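Sevstead Replacement Window Handle, Black
Sold by Grirnico Window Parts
Item 1690-41

Lever handle for inward-opening windows. Supplied with base plate, spindle, two fixing screws and a snap-on screw cover. Matte black finish.

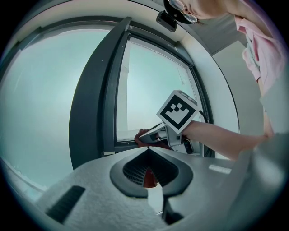
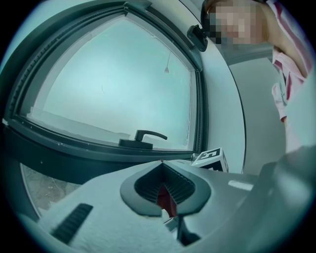 The Sevstead handle is made for tilt-and-turn and side-hung windows that take a square spindle. It replaces most surface-mounted handles without any new holes in the sash. Black is the color we sell most of, mainly to people with dark gray windows. A black lever on a dark gray frame, mounted down on the bottom rail of the glass, blends in well and doesn't draw the eye from across the room. If you want the handle to stand out, order the white or the brushed steel.

Details
Lever length: 4 3/4 inches
Base plate: rounded oval
Spindle: 7 mm square, 41 mm long
Screw spacing: 43 mm center to center
Body: die-cast zinc, powder coated
Stops: every 90 degrees
Weight: 7 ounces
Locking version: sold separately

Before you order
Take the old handle off and measure the spindle. Measure only the part that sticks out past the back of the base plate. If yours is longer than 41 mm, choose the long spindle from the options list. A spindle that is too long can be cut down with a hacksaw. One that is too short will slip in the gearbox and wear it out.

Check the screw spacing as well. Older wooden windows sometimes use a different pattern, and this handle won't fit those without a Flilliteo adapter plate. The adapter adds 4 mm to the height, so you will need the long spindle with it.

Fitting
Put the window in the closed position. Lift the screw cover on the old handle and turn it sideways to reach the screws. Remove both screws and pull the handle straight off. Slide the new spindle into the gearbox with the lever in the closed position, line up the holes, and tighten the screws by hand. Do not use an impact driver. Work the handle through all its positions with the window open before you close it, then snap the cover down.

If the lever is still stiff with the new handle on, the trouble is in the gearbox or the hinges. A few drops of light oil on the moving metal parts often helps. Keep oil off the rubber gasket.

Cleaning
Wipe with a damp cloth and a little dish soap. Glass cleaner is fine. Scouring pads and paint thinner will dull the coating.

Questions from buyers

Will it fit a Pylypenko window? (Olga Jara)
Yes, if the spindle is 7 mm. Pylypenko frames with the recessed handle need a different part. Send us a picture and we'll check.

Can I change it from right hand to left hand?
The lever is straight, so it works on either side. Pull the spindle, turn the lever to the side you want, and put it back in.

Do you sell the screws alone? (Pascual Sepúlveda)
Yes, in packs of 16. Look under Fixings. Tell us the frame depth and we'll pick the length.

Shipping and returns
Orders in by 2 p.m. go out the same afternoon. Unused handles can be returned within 41 days in the original bag with all screws. We can't take back spindles that have been cut.

For trade orders of 16 or more, write to Rocío Iturra at the parts desk. The long spindle is out of stock until July.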